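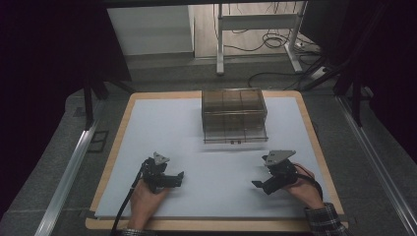
Equipment Planning Board > Capital Requests > Hand-held gripper stations, second station or spare parts?

Page 1 of 1

Posted by ledgerline_moderator
Members are reminded that requests should state the quantity, the unit price and the budget line. Please keep discussion of suppliers factual.

Posted by bench_planning
Our department at Ruddock is preparing its equipment plan for the coming year and would welcome comment before the request closes in March. The present station has a pair of hand-held grippers, a wood-edged table with a pale board on it, and aluminum rail to either side. The task under preparation is the small storage box with compartments.

The proposal is as follows.

Second pair of grippers, Bultmont quotation: 1,330 per pair
Rail, posts and table for a second station, Katach quotation: 1,243
Total: 2,573
Amount approved in principle: 2,000

The request therefore exceeds the approved amount by 573. We may reduce the scope or ask for the difference. I would be grateful for the views of members who have faced the same choice.

Posted by nordkapp_stores
I would advise against the second station. In our experience the table is seldom the limiting item. The grippers are. A spare pair at 1,330 leaves 670 for cables, brackets and fingers, and the request stays inside the approved amount. A second table with no spare pair behind it means that one fault closes one station.

Posted by QuillAndRail
I must respectfully disagree with nordkapp_stores. A spare pair that sits in a cabinet earns nothing. Two working stations would allow two operators on the same shift, and if one pair fails, the unit is in the same position as today. The shortfall of 573 is small enough to be presented as a single supplementary item.

Posted by nordkapp_stores
It is small on paper. Supplementary items in our organization are reviewed once a year, and the department would have ordered half a station in the meantime. May I also ask whether operator hours have been budgeted? The two quotations cover hardware only.

Posted by bench_planning
Operator hours are carried on a separate line. The current allocation is 32 hours per month, and it is fully used. I accept that a second operator would need a further allocation, and that this was missing from my first post.

On the matter of tasks, the intention is to keep the work small and on the tabletop. Both hands work over the near half of the board and the box is placed toward the far side, so the operator has open space in front of it. We expect any second station to follow the same layout – same board, same rail spacing – so that no new fixtures have to be purchased.

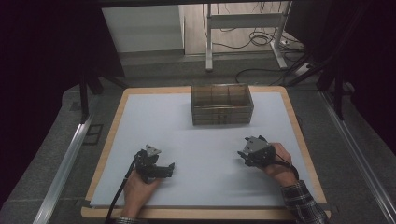 The layout also determines the cable lengths. Each gripper has its own cable, and the Bultmont quotation includes one per gripper with no spares. I have asked for a revised price with one additional cable for each hand and will post it when it is received.

Posted by tamarack_88
Please also consider floor wiring. A second station will need its own power outlet or strip, and loose cable on carpet is the first thing our safety office writes up. We paid for floor covers after the fact from the general supplies line, and the finance office was not pleased. Put them in the request.

Posted by QuillAndRail
I support the point on floor covers. I would add that the Katach figure should be checked for delivery and assembly. Our own quotation from them excluded both.

Posted by bench_planning
I have checked. Delivery is included and assembly is not. Our technicians can assemble the frame, although their time will have to be scheduled.

Posted by nordkapp_stores
Then the true cost of the second station is higher than 2,573, and my recommendation stands. Purchase the pair this year and request the frame next year, with the operator hours attached.

Posted by QuillAndRail
I would still submit both items and allow the reviewers to strike one. We will not agree on this.

Posted by bench_planning
Thank you both. I will submit the grippers as item one and the frame as item two, each with its own justification, with cables and floor covers listed under item two. The revised Bultmont price is still outstanding.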